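Pre-Run Software Checklist, Two-Arm Cloth Cell
Durkum stack, release 67, completed copy with reviewer comments
Date: 2024-10-08
Completed by: Siham Kassab
Site: Dollbridge

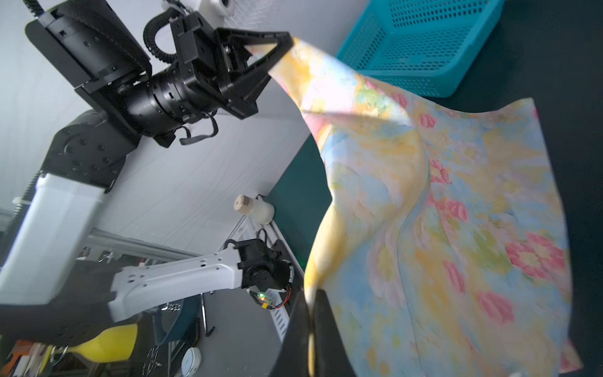 Scope: control, perception, planning and tooling for the cloth handling cell. Hardware has its own checklist, which is shorter and has fewer opinions in it. Mark each item OK, OK WITH COMMENT, FAIL or N/A. If you mark N/A, say why. "Didn't feel like it" has been tried.

Section A. Before power to the arms

A1. Correct branch checked out on the cell computer, no uncommitted changes.
OK WITH COMMENT. There were uncommitted changes. There are always uncommitted changes. This time it was a print statement that said "here" and a second one that said "here too". Stashed both under my name, and the owner may collect them.

A2. Configuration file matches the cell.
OK. The config checker now refuses to start if the arm serial numbers in the file don't match what the arms report. We added that last December after a day spent tuning the wrong arm. The tuning was excellent, by the way.

A3. Emergency stop state read correctly by the software, pressed and released.
OK. Tested both ways, twice. The status panel shows the change before I can get my eyes to it.

A4. Disk space for logs.
OK WITH COMMENT. Enough for today. The log rotation job still keeps everything from any run with the word "demo" in its name, and people have noticed, so now every run is a demo.

Section B. Control

B1. Joint limits in software are tighter than the hardware limits.
OK. Checked against the printed sheet and then against the file the sheet was printed from, which had changed. Printed a new sheet.

B2. Velocity and force caps loaded for the cloth profile.
FAIL, then OK. The loader read the rigid-object profile on first start. No error, no warning, just a cheerful green line in the terminal. The cause is that profile names are matched by prefix, and somebody had made a profile called "clo_test". Renamed it. The proper fix is exact matching, see ticket 1519.
Reviewer: Exact matching was agreed in the last review as well. I'd like to see it in code before I read about it again.

B3. Watchdog trips when the command stream stops.
OK. Killed the command node by hand with the arms idle, then again during a slow move. Both arms held position each time. Please do the second test at slow speed, and please tell the person next to you first. I did tell her this time.

B4. Gripper closes to a force target and stays there.
OK WITH COMMENT. Thin fabric reads as almost nothing between the fingers, so "holding cloth" and "holding air" are close neighbors on the graph. The grasp monitor calls it with the motor current plus the camera. With the camera turned off it's a coin toss with a confidence score attached.

B5. Two-arm hold: neither arm pulls against the other past the limit.
OK. The Hamdan controller gives way properly now. The old one treated a bedsheet as a tug-of-war it intended to win.

Section C. Perception

C1. Wrist camera calibration is current and loaded.
OK. Residual is inside the limit. The calibration file has a date in its name and another date inside it, and they agree for the first time in my experience.

C2. Camera timestamps and joint timestamps share a clock.
OK WITH COMMENT. They do after a restart of the time service. Before the restart they were on speaking terms only. Add the restart to the startup script so this item stops depending on who's in.

C3. Corner detector runs on the day's fabric before any motion.
OK WITH COMMENT. Floral prints are still the hard case. The detector looks for strong local contrast near an outline, and a pink flower near a fold has both. On the pastel cloth it proposed a corner in the middle of a bloom with more confidence than it gave the real corner. The geometry filter threw that one out, which is its job, but I'd be happier if it had less of it to do.
Reviewer: Agreed. Collect more printed fabric for the training set. Plain white towels have been covered.

C4. Shine and glare test.
OK WITH COMMENT. Cloth with a bit of sheen washes out in the top of the view when it hangs close to the gripper. Lock the exposure. Auto-exposure hunts, and the cloth mask breathes in and out with it like something asleep.

C5. Self-mask: the other arm, its wiring and any attached boards are removed from the cloth mask.
OK. The arm model was updated to include cables. For a while the planner believed we had a very thin, very black piece of fabric that followed the robot everywhere.

C6. Behavior when the cloth hides the target.
FAIL. With a large cloth hanging in front of the wrist camera, the tracker keeps reporting the last known position at full confidence. It should decay. It should have the decency to look worried. No autonomous second grasp on large items until this is fixed; use the operator confirm step.

Section D. Planning

D1. Collision scene loaded: table, walls, rails, bins.
OK WITH COMMENT. One bin in the scene was where a bin used to be. Moved it in the file. The scene editor saves only if you press save and then close the tab, in that order, and says nothing if you get it wrong.

D2. Cloth treated as a swept volume in two-arm moves.
OK. Padding is set generously. The planner takes the long way around small items on the table as if they were asleep too. Leave it that way.

D3. Planner timeout returns a safe stop, with no partial path sent.
OK. Forced it with an impossible goal. It thought for 4 seconds, gave up, and sent nothing. I have worked with people who couldn't manage that.

D4. Recovery behavior after a dropped corner.
OK WITH COMMENT. It retreats, looks, and tries again, to a maximum of two retries. Confirm the counter resets between items. It did today. It's reset by the item-change event, so if you swap cloths by hand without pressing the button you get the previous cloth's bad luck.

Section E. Tooling and records

E1. Recorder captures all cameras, joint states and operator inputs.
OK. Checked by replaying a short run in the Bamoseo viewer. All streams present.

E2. Replay matches the live run.
OK WITH COMMENT. Matches, except the viewer draws the left arm where the right one should be when you open it from a bookmark. Harmless if you know. Alarming if you don't, and the new people don't.

E3. Run notes filled in by a human being.
OK WITH COMMENT. The field is required now, so previous entries include "x", "xx" and "see previous". Write what cloth it was and what went wrong.

E4. Rollback tested.
OK. Went back one release and forward again in roughly the time it takes to get a coffee. I timed it by getting a coffee.

Open items

Exact profile matching (B2). Owner: controls. Blocks release to the second cell.
Time service restart in startup script (C2). Owner: me.
Confidence decay when the target is hidden (C6). Owner: perception. Blocks autonomous second grasp.
Item-change event on manual swap (D4). Owner not assigned. I have asked in the channel and received a thumbs-up, which I'm told isn't a name.
Viewer bookmark bug (E2). Owner: tooling, low priority.

Result: cleared for supervised runs with the cloth profile, operator confirm step ON, slow speed for the first item of each session. Not cleared for unattended runs.

Signed: Siham Kassab
Reviewer: Result accepted. Repeat sections B and C in full after the profile fix goes in, including the parts that passed.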